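The Workshop Behind the Bakery

In Pernon the rent for a small room is 300 a month, and for this money the members of Resasora get a floor, two tables that do not shake and a key each. The workshop opened in 2020 as a place to repair bicycles. Now the evenings belong mostly to robots.

The present project is called Ren. It is a home-made arm that should one day clear a table after dinner, and it has to learn this from people. So the members built hand-held grippers, one for each hand, with marker cubes fixed behind the jaws so that the software can follow every movement. The first shells were printed in July and broke on a Monday. The second ones are thicker, and the jaws are now lined in black.

The learning is slow. A person holds the grippers, goes to an object, takes it, puts it down and begins again. The group wants 4000 such recordings before Ren is allowed to try alone. In a good evening, between the tea and the last bus, the work goes quickly - in a bad one, somebody spends 2 hours looking for a fault in a cable.

Simple objects come first. A tray is harder than it sounds, for its rim must be met at the correct angle, and a hand in a gripper has lost most of its feeling. 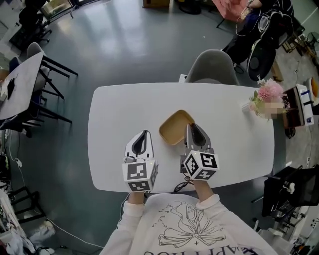

One member of the Jaltura repair club, which has followed the project from the start, thinks that the group should record fewer movements and choose them better, as tired arms teach bad habits. At Resasora they have discussed this many times. For the moment they have agreed on shorter turns, and on a new shelf for the spare jaws, which still needs to be painted.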